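Washing chopsticks and keeping them straight – what do you do?

Household Talk > Kitchen > Dishes and Drying

quietpantry
Posts: 157
We eat with wooden chopsticks most nights and I have never settled on a good way to dry and store them. The flatware drawer doesn't work. They roll under the tray and end up at the back. At the moment I wash them by hand, lay them out on a thick towel on the table, and later put them in a perforated utensil basket with whatever forks and small stuff came out of the sink. The basket is a yellow one with slots in the front and a taller back.

Two questions. Is the towel step worth the trouble, or should they go right into the basket? And has anybody kept wooden ones from bending? Some of mine have a curve to them now and I can't tell if it's the washing or the way they're stored.
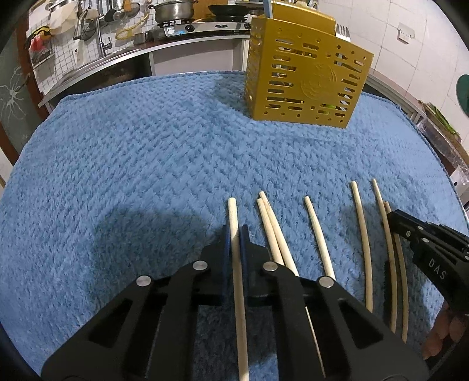

I bought plain untreated ones in February, so they aren't old. No dishwasher in this apartment. I use regular dish soap and fairly hot water, and I don't soak them. Sometimes they stay on the towel until the next morning if dinner ran late.

marnie_k
Posts: 1004
Skip the towel. A fluffy towel holds water against the wood on one side and the other side dries out first. I think that's your bend. Shake them off, stand them up in the basket, done. Mine are in a Stinby basket next to the sink and they've been straight for years.

Florian Eberhard
I'd disagree with marnie_k on the towel. I lay mine out flat every night and they're fine. I turn them once. What bent mine was the basket – I had a wide one and they leaned out over the corner all week with nothing holding them. After I switched to a narrow jar they stopped doing it.

The thick terry kind is not the best, though. A flat dishcloth dries faster.

marnie_k
A jar with no holes? Water runs down and sits at the bottom. I threw out a whole set that went black at the tips from that.

Florian Eberhard
They're dry before they go in the jar. That's what the towel is for.

tenth_street_tom
I've done it both ways and I don't see a difference. Cheap chopsticks bend because they're cheap. Get the lacquered ones or metal ones and quit worrying about it. The Lovby set is decent and the square ends don't roll.

quietpantry
I have tried metal. Too slippery for noodles and my mother won't use them, so it's wood in this house.

Florian, how narrow is the jar? Mine do lean in the basket. The ones at the left corner are the worst.
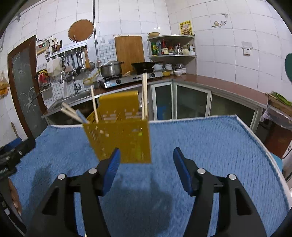

I could put the chopsticks in by themselves and keep the forks somewhere else, but then I've got two containers out on a small table. The counter is already full with the stove and the sink.

Florian Eberhard
Wide enough for my hand to go in partway. An old jam jar would be about right. If you want to keep the basket, put a rubber band around the bunch. That holds them up.

Pushpa Bansal
Rubber band is a bad idea until they're fully dry. The ones in the middle of the bunch stay damp. We run a small lunch place and this comes up every day for us. What we do:

Wash as soon as the table is cleared. No soaking.
Rinse and roll them in a dry towel between your palms.
Spread them out with space between them, not crossed over each other.
Stand them up, thick end down, tips in the air.
Change the towel every day.

The crossed ones are the ones that come out wet underneath. It takes a minute to separate them and it's worth doing. As for the bending, some do and some don't out of the same pack. We buy in boxes of 1000 and I sort out the crooked ones before they ever get washed. You may have had a few like that from the start and not noticed.

tenth_street_tom
So it is the cheap ones.

Pushpa Bansal
Partly. The good ones move too if you leave them lying wet overnight.

marnie_k
Thick end down I'll agree with. I still say the towel is an extra load of laundry for nothing. A rack over the sink does the same job. Bramwell makes a folding one.

quietpantry
No room over the sink, there's a rail with ladles and things right above it. The towel stays, I think, but I'll try a thinner one. I have a Huvano dishcloth that I never use because it's too thin for pots.

Does anybody sort theirs back into pairs? Mine are all the same so I quit bothering, but now that some are curved it's annoying to end up with one straight and one bent.

Florian Eberhard
I cut a small notch in the end of each pair with a knife. One notch, two notches and so on. I only have 6 pairs so it isn't much work.

Pushpa Bansal
Pull the curved ones out and use them for cooking. For turning things in a pan or mixing eggs a curve makes no difference. Then the ones on the table all match again and you don't need notches.

quietpantry
That's simple enough. I'll do that tonight and try the dishcloth for a couple of weeks. The forks can stay in the basket with the chopsticks for now.

marnie_k
Tips up, remember. And oil them once in a while, very little, wiped off with a paper towel.

tenth_street_tom
What kind of oil? I used olive on a cutting board and it got sticky and smelled bad.

marnie_k
Food-grade mineral oil, same as for the cutting board. Drugstores carry it. Don't use olive.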